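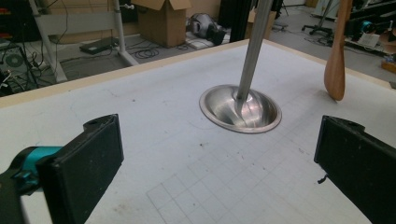 A steel bowl and a long-handled utensil between the fingers of a hand-held gripper, with a wooden spatula to the right.

House rules for the handheld
Small teams are recording kitchen tasks by the thousand. The ones whose recordings get used tend to have a page of dull rules on the wall.

The first rule on the sheet at Butstead is that you write down what counts as finished before you pick anything up. For a bowl task, that might be "utensil out of the bowl, lying on the table, fingers open and clear". If two people in the room read the line and picture different endings, it gets rewritten.

Butstead is a two-room workshop that records handling tasks with hand-held grippers. A person holds the tool, does the job with its fingers, and the recording is later used to train a robot arm to do the same. The workshop supplies a kitchen project called Grilis, which asked for 3000 accepted recordings and has had 3885 delivered so far, the extra ones having been ordered in August when the list of utensils grew.

There is no official standard for this kind of work. Safety rules for industrial arms cover guarding, stopping and who may stand where, and they matter a great deal once a robot is moving on its own. They say little about how a person should hold a gripper over a mixing bowl. So the workshops write their own rules, and then argue about them with their customers.

Butstead's sheet began as a copy of one from Chaiyaporn, a larger outfit that records laundry and packing work. Most of it has been changed since. The current version fits on one side of paper and is divided into the table, the tool, the objects and the log.

The table section is the shortest. Clear away anything that isn't on the task card. Wipe the top at the start of each session and again if food has been used. Check that it does not rock. Light wear and small marks are allowed, on the grounds that kitchens have them too, but a mark that looks like an object has to go.

The tool section deals with the fingers. Pads are checked by hand for play before the first recording and after every break. Screws are tightened with the driver kept for that purpose and never with a knife, which had evidently been tried. The fingers are opened and closed fully three times before each batch, and if they stick, the tool goes on the repair shelf with a tag. Pads are replaced after 2000 recordings whether or not they look worn.

Objects take up half the page. Shiny steel is the main difficulty, as bright streaks on a polished bowl shift whenever the camera does. Butstead doesn't ban steel. Its rule is that lamps stay put through a batch, and that a steel bowl must appear in at least two batches under different light. Long handles have their own line: grip the handle where a cook would, keep the far end away from your face, and don't let it scrape round the rim to find its own way out.

Wooden tools are kept separate from anything that has touched oil. They darken with use, and a dark spatula in one batch and a pale one in the next should be logged as two objects.

The log is where most workshops slip. Each recording gets a task name, an object list, the operator's initials and a result, which can be good, poor or failed. Failed recordings are kept. Prirkisport, which buys recordings from several workshops, used to accept only the good ones and changed its terms last year. Its guidance now says that a dropped spoon should be recorded to the end, marked as failed and left alone. Deleting it is a breach of contract.

Butstead's operators objected to that at first, as they were paid by the accepted recording. The pay was moved to an hourly rate, and the number marked "failed" went up straight away. The workshop takes this as a sign that the log had been too kind before.

Some points are still open. Chaiyaporn wants operators to work at a fixed pace. Butstead lets them work at their own, and says a cook in a hurry and a cook with time to spare should both be in the set. Grilis has asked for a rule on left-handed operators, and a draft is pinned up next to the sheet with pencil notes on it.

The sheet is reviewed on the last Friday of the month. Changes go in at the bottom, and the old version is kept in a folder with the recordings made under it.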